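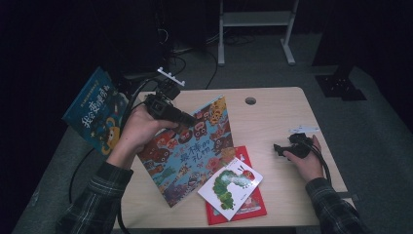
The Second Life of the Picture Book

There are two kinds of households with small children: those that have too many picture books, and those that have too many picture books and a plan. I belonged to the first group for years. Then the shelf in the hallway came off the wall at six in the morning, and I joined the second.

The plan, in my case, is a swap. Once a month, families in Kallville haul their outgrown books to the reading room on Histness Street and haul home somebody else's. It began with one box and a hand-lettered sign. By March it had moved 3,040 books, a good many of them the same 52 books going around in a circle.

I went in thinking I would unload a bag and leave. It takes longer than that, mainly on account of the sorting. Children's books refuse to be any particular size. Publishers have agreed on the width of a paperback mystery, but a book for a four-year-old may be as tall as a cookie sheet or as small as a bar of soap, and it will be placed by its owner next to its exact opposite. Stack by size and the series get split up. Stack by subject and you have a leaning tower of bears.

The regulars have views on this. One school holds that hardcovers go flat at the bottom, board books go on top, and anything floppy gets wedged upright at the side and hoped for. Another school stands the best covers up to face the door, like a bakery, and lets the rest fend for themselves. I have tried both. The bakery method moves more books, and every one of them falls over when a toddler leans on the table.

About a third of our tables now go to books in Chinese, which started when a family moving to Vevness gave up a whole shelf in one go. Monsters cross the language line with no trouble at all. So do gifts, bravery and being afraid of the dark, which between them account for most of what gets published for people under six. My own child, who reads no Chinese, took home a volume on the strength of its creatures and has been telling me the plot ever since. It changes nightly.

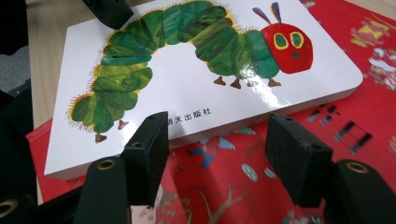

Caterpillars are another matter. Every swap has its caterpillars. They come in all bindings and several languages, and I have yet to meet the family that will admit to giving one away. They just appear. The board books hold up best, being built along the lines of a patio, though the corners do get chewed by readers at a certain stage of their education. A wipe with a barely damp cloth handles the cover. The inside pages are between you and your conscience.

The Abella branch, across the river, has a rule of 3: bring as many as you like, leave with three. We have no such rule, and I have the hallway to prove it. I took in eleven last month and came home with fourteen, two of which I am fairly sure were ours to begin with.

The new shelf is bolted to the studs. It is full.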